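Small Things, Shared Shelves: Keeping a Toothbrush in Its Place
Project report by Parveen Ghauri and Zeeshan Butt

When we moved into Kisstead last December, twelve of us were sharing one washroom, and I think every one of us lost a toothbrush before the term was over (Zeeshan lost two!). So when Mr. Hulme asked for a project about everyday order, we already had our subject, and we were really very happy about it.

Our idea was a simple one. We wanted to know which sort of container people would go on using once the novelty wore off, and we tried mugs, closed boxes and clear containers, one after another.

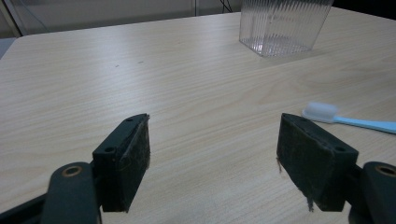

The clear ones were the favorite by a long way. People told us they liked seeing their own toothbrush without having to lift or open anything, and Talha Memon, who had been so fond of his old mug, came over to our side in the second week. The closed boxes went badly. They were forgotten at the back of the shelf, and one of them went home in somebody's suitcase.

We would have liked more time with the mugs, and we still owe Tomás Mac Mathúna a thank-you for lending us his whole collection of them.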